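Robles House bedroom safety walk-through
Before-winter check, 10/1/23
Rooms: upstairs bedrooms and linen closet

Smoke alarm, hallway: OK. Loud and clear on the test button! New battery went in during September.

Smoke alarm, back bedroom: OK.

Space heater (Vomemon): NEEDS WORK. Heater itself is fine, cord is fine, but it was parked 2 feet from the curtains. Moved to the inside wall. Please leave it there, it warms the room just as well.

Outlets and power strips: OK. One strip had a lamp, a fan and a charger on it; the fan is packed away for the season, so that one sorted itself out.

Window, back bedroom: OK. Opens to 26 inches, stays up by itself, and the latch is so much better since we greased it.

Dresser anchor straps: OK, both tight. I gave them a good tug.

Closet shelf: NEEDS WORK. Left bracket has a loose screw. Nothing heavy up there until it's fixed (the Prostden storage boxes are on the floor for now).

Closet rod: OK. Holding all the winter coats with no sag at all, which made my day after last year.

Beds and bedding: OK. Frames solid, slats all in place. Blankets need to stay off the floor on the heater side. Love how cozy these rooms look with the big fleece ones out!

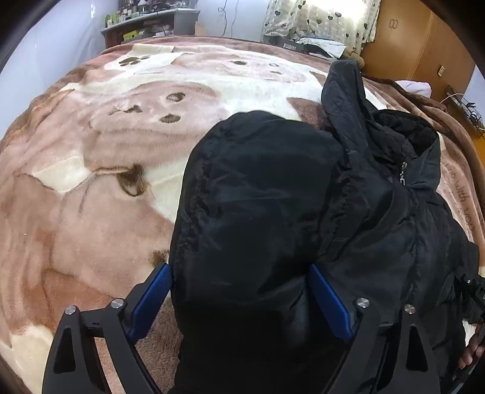
Coats: check the pockets before anything goes in the wash, lighters and hand warmers especially. Puffy ones get hung up at night, never draped over the heater or a lamp. Zippers and hoods get a quick look too.

Walkway from bed to door: OK. 24 inches clear at the tightest spot.

Night light: replace. Sostura plug-in flickers.

Still open: closet bracket, night light. Everything else passed, great job upstairs!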